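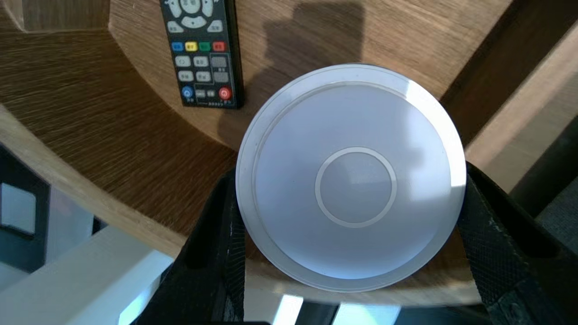
Changing over to your second set of wheels is a job most Wogan owners can manage at home in an unhurried morning, and this section of the guide takes you through it from start to finish. Please do read it all once before you pick up a spanner. We begin with the centre caps, as these are the parts that most often get scratched. If you haven't handled one before, it helps to think of a plain round disc like the white one held at its edge here, with a raised rim and a shallow recess inside it. On your wheels, the rim is where your fingers should go. Pressing in the middle of a cap can bow it, and a bowed cap will rattle all the way to Stostgate and back.

## 6.1 Before you start

You will need the jack and wheel brace from the boot, the locking nut key (it lives in the small pouch beside the jack), a torque wrench, a pair of wheel chocks and a soft cloth. Old gloves are a kindness to your hands.

1. Park on firm, level ground, well away from traffic, and apply the parking brake.
2. Put the gearbox in Park, or in first gear if yours is a manual.
3. Chock the wheel diagonally opposite the one you mean to lift.
4. Ask passengers, dogs included, to get out and wait somewhere safe.

**Caution:** Never put any part of yourself under a car that is held up only by the jack. The jack is there for changing a wheel and for no other work.
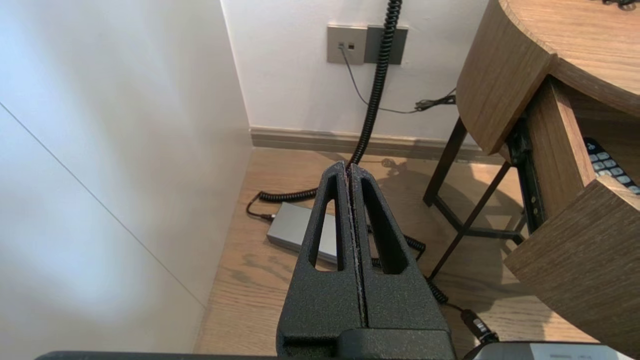 ## 6.2 Taking a wheel off

1. Ease the centre cap out with the plastic hook supplied, working gently round the rim.
2. With the wheel still on the ground, loosen each nut by half a turn. Use the key for the locking nut, and keep it pushed fully home as you turn.
3. Find the jacking point behind the small arrow on the sill. Raise the car until the tyre is just clear of the ground.
4. Remove the nuts, put them on your cloth where they won't collect grit, and lift the wheel towards you.

**Note:** If a wheel seems stuck to the hub, refit the nuts loosely, lower the car and rock it gently by hand. Please don't kick the tyre while the car is in the air, however tempting it may be!

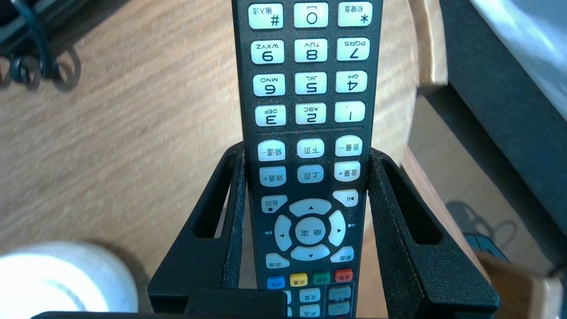
Once the wheel is off, take a minute to wipe the face of the hub with the cloth and look over the inside of the tyre, which you so rarely get to see. Chalk the position on the tread ("front left" and so on) before you roll it away, and you will thank yourself in September.

## 6.3 Fitting and checking

1. Lift the new wheel on, making sure any arrow on the tyre wall points in the direction of travel.
2. Tighten the nuts by hand, lower the car, then tighten them in a star pattern to the torque figure printed inside the fuel flap.
3. Press the centre cap in by its rim until it clicks.
4. Set the pressures with the tyres cold, then choose **Store pressures** on the Kelix display.
5. Check the nuts again after about 200 miles, and look at the tread every 2,000 miles from then on.

If the warning light stays on, repeat step 4 before ringing your Hanstead dealer.

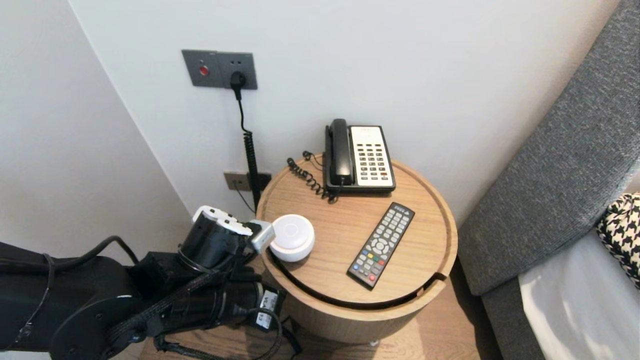

*Corded telephone and TV remote control on a round side table.*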